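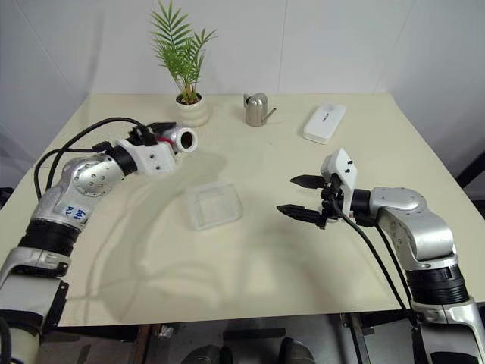

Two arms, one plant, one watering can.

2024-04-27
Filed under: Robots, Grumbling
Print this | E-mail this
16 comments

I have now spent more evenings than I planned to at Utdale, in a room with white walls, steering a pair of robot arms by hand so that a computer can learn to do what I do. The job this month is tabletop chores. Pick up the can, tip it over the palm, put the can back. Lift the plastic container and move it to the left. Open grippers, close grippers, save, reset, go again.

The number we're after is 600 good runs per chore. I asked where 600 came from. It came from a slide. Somebody at Trostska, who pay for the arms and therefore for the slides, had a chart where the line went up and then got flatter, and 600 was where it got flatter. The chart was for a different arm doing a different thing. I'm told this is fine.

Let me say where I stand so the comments don't have to guess. I think learning from examples works, sort of, for some things. I've watched a model trained on our January batch pick up a cup, and the cup was where the cups had been in training, and it picked it up very nicely. Then Detlef Hollmann slid the cup over by the width of his hand and the arm went to the old spot and closed on air. He did it four more times in case we'd been unlucky. We had not been unlucky.

So the answer to that was variety. Move things around! Fair enough, and I was all for it. But look at what variety means in practice when it's eight at night and you have 20 runs left on the sheet. You move the watering can a bit to the right. You turn the container a quarter turn. The plant goes back against the wall, same as ever, because it's heavy enough to be a nuisance and it drops bits. The walls stay white. The table stays cream. I went through a stretch of my own recordings last week and the can spent most of its time in a patch I could cover with a dinner plate. I would have sworn to you that I was moving it all over the table.

Then there's the clear container. I don't know who picked it. Half of what you see when you look at it is the table underneath, plus some glare on the ridges, and the glare changes whenever an arm goes over it. I asked if we could put tape on it. No, I was told, real homes have clear containers. True! Real homes also have carpet, and a dog, and we aren't recording those.

My bigger gripe is with what counts as a good run. The Jomport sheet has a box for success and a box for failure and we keep the successes. Fine. But I'm a person, and when the gripper comes in crooked I back off and try again, and the instructions say to throw that run out and do a clean one. So the model gets hundreds of tidy approaches and never sees anyone get out of trouble. Then we test it, it comes in crooked, and it sits there poking at the handle until someone hits stop. Ekanayake (the group down the hall, they do bin sorting) keep their messy runs and label them. I've asked to try that. The request is "noted."

Detlef thinks I'm being sour. His view is that all of this gets washed out once there's enough data from enough labs, and my little patch of table is one drop in a big bucket. Maybe. I'd feel better about the bucket if I thought the other drops were being collected any differently. I suspect there are a lot of white walls in that bucket.

Other things for anyone doing this work: check your wrist camera before you start and not after. I lost an entire evening to a smudge. Label your arms, too, because "the left one" means two different things depending on which side of the table you're standing on, and we have had that argument. Stretch your hands. Write down where you put things at the start of each run, on paper, in numbers, since your memory will tell you that you were very creative.

I'm going to try something next session whether or not it's on the sheet, which is rolling dice for where the can goes. Two dice, a grid of masking tape on my clipboard, no choices made by me. If the model comes out just as bad I'll say so here.

Posted in Robots, Grumbling
Shared 4 times
Print this | E-mail this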